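Vasdale Mirror Mount Inspection Set: Data Card

Status: restricted release, revision after fault review
Maintained by: Kasau Robotics Laboratory
Contact: Anežka Beneš

Summary

The set contains 2,878 wrist camera recordings of a robot arm working close to ball-and-socket mounts inside vehicle cabins. It was collected in October to study close approach and light contact with molded housings.

Known fault

On Thursday, during the afternoon session, the arm continued to press against a housing after the force limit had been reached. The stop signal was sent, but the gripper controller did not act on it for over 10 seconds. The operator, Igor Hudec, used the emergency stop. There were no injuries. One mount was cracked and has been replaced.

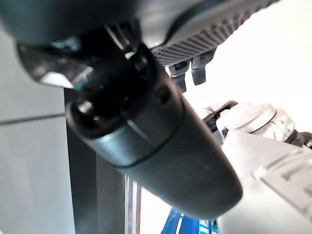

The review traced the delay to a message queue that was not cleared between episodes. Recordings made with the affected controller version — 1,121 in total — carry the flag "late_stop" and should not be used to train contact policies. Force readings in 14 of these are missing.

Corrective action

The queue is now cleared at the start of each episode. Kristýna Vlček approved the return to service at reduced speed.

Open items

Bright window light still disturbs the distance estimate near glass. No fix is scheduled.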